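## Section 3: Running the Table-Setting Demo for Visitors

This section is for whoever is hosting. You don't need to have built anything or written a line of code, and plenty of our best hosts at the Burkton open days came from the front office. If you can lay a table and chat with people while you do it, you're most of the way there! Please read all the steps through once before your guests arrive, preferably sitting down with something warm to drink.

The steps assume that the Tromik arm has been mounted and leveled as described in Section 2, and that the Estcombe controller is plugged into a 115-volt outlet of its own.

### 3.1 Before the doors open

1. Turn on the controller and wait for the steady light. It takes its time, and pressing the button again only makes it start over, so be patient with it.
2. Spread the cloth over the table and smooth it with the flat of your hand. A few creases won't hurt anything, but a ridge under a spoon handle can tip the spoon just as the fingers close.
3. Lay the fork and the spoon side by side, handles toward the arm, with a good finger's width between them. Stand the cups behind them. Nested cups are fine for the opening view, and visitors do like to see the arm deal with a stack later on.
4. On the controller, choose **Open Day**, then **Table**, then **Look**. The arm will move out over the near side of the table, open its fingers wide, and stop. Check the wrist view on the host screen. You want the fork and spoon between the two fingers, with the cup beyond them. 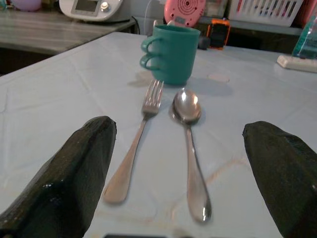 5. Press **Hold**. The arm will stay put until you're ready, and you can go and greet people.

> **Note:** The wrist view takes in a good deal more than the table. Power strips, cords and whatever is on the counter behind will show up on the big screen too, so have a look at the background while you're checking the cutlery. The program ignores it all, but guests are curious and they will ask.

### 3.2 During the demonstration

1. Invite everyone up to the yellow line, and let the smaller children stand in front. We keep each group to 9 people so they can all see.
2. Say what the arm is going to do before it does it. Something like "It's going to pick up the spoon first" is plenty.
3. Press **Run**. Keep one hand near the red stop button the whole time, even when you're deep in conversation (which you will be).
4. If the fingers miss a handle, let the arm try again. It makes up to 3 attempts and then goes back to its resting position by itself. Visitors often enjoy a miss more than a clean pick, so don't be embarrassed, just tell them what it's trying next.

> **Caution:** Never reach over the table to straighten a fork or a cup while the arm is in **Run**. Press the stop button, wait for the amber light, and then reach in.

> **Caution:** Use only the blunt table cutlery from the demo drawer. No knives, please, however nicely somebody asks.

### 3.3 Changing the finger pads

Tsutomu Yokoyama from our Hirano workshop recommends new pads after 2000 grips. The controller keeps the tally under **Care**. Switch off at the wall before you start, and put the old pads in the tin marked for return.

*Revised 13 November 2020. The cup-stacking program will be added to this section in January.*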